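Cheng Announces Diltham 2 Convertible Notebook for Students and Small Offices

2019-07-27
By Jianhua Xiao, Cheng Press Office

CLALTERSIDE – Cheng, a maker of portable computers and accessories, today announced the Diltham 2, a convertible notebook designed for students, home users and small offices. The new model replaces the original Diltham and will be sold through the company's online store and through authorized dealers.

The Diltham 2 keeps the folding hinge of the earlier model, which allows the screen to be turned fully behind the keyboard for use as a tablet. The hinge has been redesigned with a stiffer action so that the display stays in position when the touch screen is used in the upright, or notebook, setting. Cheng made the change in response to comments received by its customer support department from owners of the first Diltham.

The battery has also been changed. On the original Diltham it was sealed inside the case and could be replaced only at a Cheng service center. Owners of the Diltham 2 will be able to remove the bottom cover with a standard screwdriver and fit a new battery at home without affecting the warranty. The memory and the solid-state drive can be reached in the same way. Replacement batteries will be listed in the online store from the first day of sale, and the company has committed to keeping them in stock for the full period of product support.

"Our customers keep their computers for a long time, and they have asked us to make that easier," said Yuzhen Fan, head of portable products at Cheng. "A student who buys a Diltham 2 this summer should be able to finish a degree on it. If the battery wears down along the way, replacing it should be a small job and a small expense."

The keyboard is full size and backlit, with three levels of brightness. The power button has been moved from the side of the case to the upper right corner of the keyboard deck, where it is less likely to be pressed by accident in tablet use. The case has two USB ports on the left side, one USB-C port on the right side for charging and for an external display, a headphone socket and a memory card reader. A privacy shutter slides across the webcam.

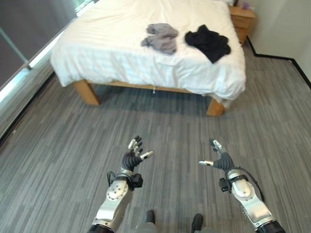

Two black humanoid hands raised in front of a bed with a white duvet.

Cheng will supply the Diltham 2 with a reduced set of preinstalled software. Trial versions of third-party programs, which were included with the first model, have been removed. The remaining Cheng tools, for updates, battery settings and screen rotation, have been combined into a single program that can be uninstalled by the user at any time.

The company will also offer a docking station, the Drastatitz, as a separate purchase. It connects to the notebook with a single cable and adds a wired network port, two display outputs and three further USB ports. The Drastatitz will charge the notebook while it is connected. It is compatible with the original Diltham for data and network use, although charging of the older model through the dock is not supported.

An early version of the Diltham 2 was supplied to 341 existing customers for testing in daily use. Their reports led to several changes before the design was made final, including a quieter fan setting for use in libraries and classrooms and a longer cable on the power adapter.

"The testers were frank with us, and the fan was the subject they raised most often," said Fan. "The final version runs more quietly during ordinary work such as writing and web browsing, and users can choose the quiet setting from the keyboard."

Availability and Support

Orders for the Diltham 2 open today in the Cheng online store. The first 1,000 orders will include a padded sleeve at no added cost. The notebook will be offered in dark gray and silver. Prices for each configuration are shown in the store and may differ at authorized dealers.

Every Diltham 2 carries a two-year limited warranty, which may be extended to three years at the time of purchase. Owners of the original Diltham will continue to receive software updates and repair service under the terms that applied when they bought their computers.

About Cheng

Cheng designs and sells notebooks, tablets and computer accessories for home, school and office use. The company has its head office and main service center in Clalterside.

Recent News

Cheng Opens Online Parts Store for Notebook Owners
Driver Update Released for Original Diltham
Clalterside Service Center Extends Opening Hours
Yuzhen Fan Named Head of Portable Products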